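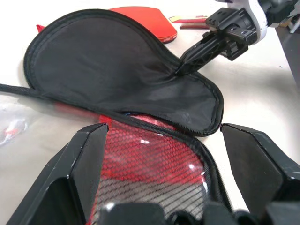
July 2022

Bimanual long-horizon set, paddle case task. Reran the comparison between the old demo filter (drop anything with a pause over two seconds) and Pentti's version, which keeps the pauses and relabels them as holds. Same policy, same seeds, 1848 demos before filtering. The old filter throws out too many of the episodes where one arm has to wait on the other. With the case open, one gripper pinches the lid by the narrow end and stays there while the other works near the red mesh pocket, and for the holding arm that looks exactly like a stall. So we were training on the hurried demos and then wondering why the lid got dropped.

Results, 86 rollouts each:
old filter – lid held to the end in 41
hold labels – lid held to the end in 74

Didn't expect that big a gap. Want to see it on a second task before I believe it. The Illum checkpoint was used for both, so it isn't the vision backbone.

Failures in the hold-label runs were mostly at the start. The policy grabs the lining along with the binding, the lid folds over on itself and the second arm goes in too early. A few were plain misses on the zipper pull. Black fabric on black fingers doesn't help the wrist view – might try a lighter fingertip colour.

The hold threshold is still set by hand. Pentti Eskola has a script that picks it from gripper current, last touched in March, needs the new log format. I'll port it.

To do:
- relabel the remaining 308 demos from the Seppälä bench
- rerun with the threshold at half
- check the left wrist mount, offset looks off again

Recent entries
Plutach gripper: backlash after re-shimming
Notes on clock drift between arms
Purnosine scheduler, second try

This site uses cookies to keep you signed in. Accept | Manage settings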